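Flaron releases Bridarar 3 with new rules for combined voucher and loyalty offers

7 Jan 2021

Flaron has released version 3 of Bridarar, its promotions module for online shops. The update is available to all licence holders and changes the way in which vouchers, loyalty points and basket offers are applied when a customer qualifies for more than one of them.

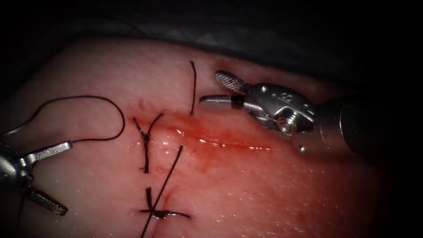
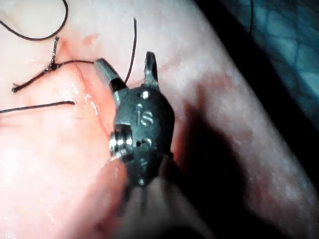
What has changed

Under earlier versions, offers were applied in the order in which the shop owner had created them. Bridarar 3 introduces a priority setting for each offer, together with a limit on how many may be combined in a single order. The limit is set to three on installation and can be altered or removed from the Offers screen.

Shop owners may also mark an offer as exclusive. An exclusive offer is applied alone, and the customer is shown a short message at the basket stage explaining that other vouchers have been set aside. The wording of the message can be edited in each language the shop supports.

Loyalty points are now deducted after all other reductions have been made. Shops that wish to keep the former order of calculation should select "Points first" before the update is completed. Orders already placed are not affected.

Testing and known issues

A trial version was made available in December to 132 shops using the Sebastian and Tristonora themes. Reports received during the trial led to eight corrections, most of them concerning the rounding of tax on part refunds.

One issue remains open. In the Tristonora theme, the message for exclusive offers may overlap the delivery estimate on narrow screens. A correction will be included in the next maintenance release. In the meantime, the message may be switched off under Display settings.

Updating

The update may be installed from the Modules page of the shop's control panel. Flaron advises customers to make a full copy of the shop database beforehand and to carry out the work outside trading hours. Voucher codes, expiry dates and customer groups are carried over automatically, but offers that rely on custom scripts must be saved again by hand once installation has finished.

Licence fees are unchanged. Support for the previous version will continue until further notice, limited to security corrections.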